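3.2 The work surface and the wrist view

We should say up front that the Hartono bench was never meant to be a lab. It lives at the back of the Curelau workshop, a shared space where people mostly build furniture and fix bikes, and we had to fit our table between a drill press and a wall of timber offcuts. I mention it because nearly every choice in this section came out of having very little room, other people's sawdust, and a total budget of 3,000 dollars for the arm, the computer, the lights and everything that broke along the way.

Our first few weeks of recordings went badly. The arm itself behaved, and the teleoperation rig did too once we'd sorted the cabling, but the policy we trained was hopeless whenever somebody had moved something in the workshop behind it. A red tool chest rolled two metres to the left was enough to send the gripper off to the wrong side of the table. I spent a whole evening convinced that the calibration had drifted (it hadn't) before I laid the good runs and the bad runs side by side and saw how much of the background the wrist camera was taking in. For a small model trained on a small amount of data, that's an awful lot of clutter to learn to ignore.

So we made things plainer. We hung white cloth behind the table, cleared the top, and settled on one kind of target object for the main task, a plastic cup. None of this is new, and bigger groups do much fancier versions with painted booths and diffused panels. We wanted to find out how far the cheap version would take us. Figure 4 gives the view the policy gets, with the fingers open.

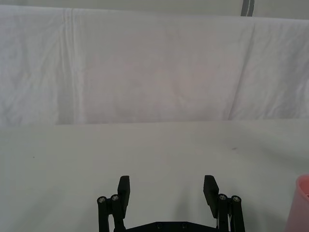 Figure 4. Wrist camera view of the bare work surface, gripper open, with the pink cup at far right.

A few things about this view are worth going through, mostly for anyone planning to copy the setup. The cloth is wrinkled, and we left it that way. I did iron it once, in April, and by the next morning it had gone back to its old self, so I gave up. The folds change a bit whenever somebody brushes past, and we came to like that. In our early tests with a stiff foam board in the same spot, the policy seemed to latch on to one corner of the board and use it as a landmark, and it got lost when the board shifted. Creases that wander around don't give it much to hold on to. I can't prove that's the whole story – we only ran the comparison on a single task – but we never went back to the board.

The tabletop does pick up specks. We wiped it before each session and not between episodes, and after a while we stopped fussing over it. When we went back through the recordings for episodes where the gripper had hesitated or closed early, we couldn't find a link with bits of dirt on the surface. Shadows gave us much more grief. The gripper casts a soft one on the table between its fingers, and under our original lamp that shadow was hard-edged and dark enough that the model sometimes treated it as something to pick up. Two cheap LED panels, each bounced off the ceiling, fixed most of it. If you've only got money left for one upgrade, I'd spend it on light.

The gripper is our own take on the Flesia design, with two flat fingers, each carried on a pair of parallel bars. We printed the parts in black on the workshop's machine. Black turned out to be a handy colour against a white table, as the fingers are easy to make out wherever they are in their travel, and the segmentation script we used for checking needed hardly any tuning. The pivot screws are plain silver hex socket ones. We thought about blackening them in case the glints caused trouble, tried a set coloured in with marker, saw no difference in the results, and put the shiny ones back.

We did get through a few fingers. The first version cracked at the upper pivot hole, always on the same side, and the cure was to print the bars lying flat and open the hole up slightly with a hand reamer afterwards. The current set has been on the arm for 200 episodes with no visible wear. Reprinting a full set of fingers and linkages costs us 3 dollars in filament, so we keep a spare set in a jar on the shelf.

The cup's starting spot was the last piece we had to settle. At first we always put it near the centre of the table, and the policy learned to do the task nicely and nothing else at all. Move the cup to one side and it would reach confidently into thin air. For the data reported in this paper we spread the starting positions over the whole reachable area, including the awkward ones where only part of the cup shows at the side of the wrist view and the arm has to turn before it can line up. Those episodes are slower and a bit ugly to watch. They also made the biggest difference of anything we changed. We collected 130 of the demonstrations with a side start, and leaving them out of training hurts the results badly, as we describe in Section 4.1.

We also tried a second camera on a post at the corner of the bench, using the Guvomum mount. It helped with the side starts, but it kept getting bumped by people reaching past for clamps, and every bump meant another calibration. After the fourth one in a single afternoon I took it down. All of the results that follow use the wrist camera alone. Anyone with a door they can lock should probably keep both, and we'd be glad to hear how the comparison goes.

Sessions were kept short, usually in the evening when the saws were off. The workshop's roller door lets in a fair bit of daylight and we had no way of blocking it, so recordings made before 6 pm went into a separate folder and were used only for testing. We come back to that folder in Section 4.3, where the daylight runs give us our worst numbers.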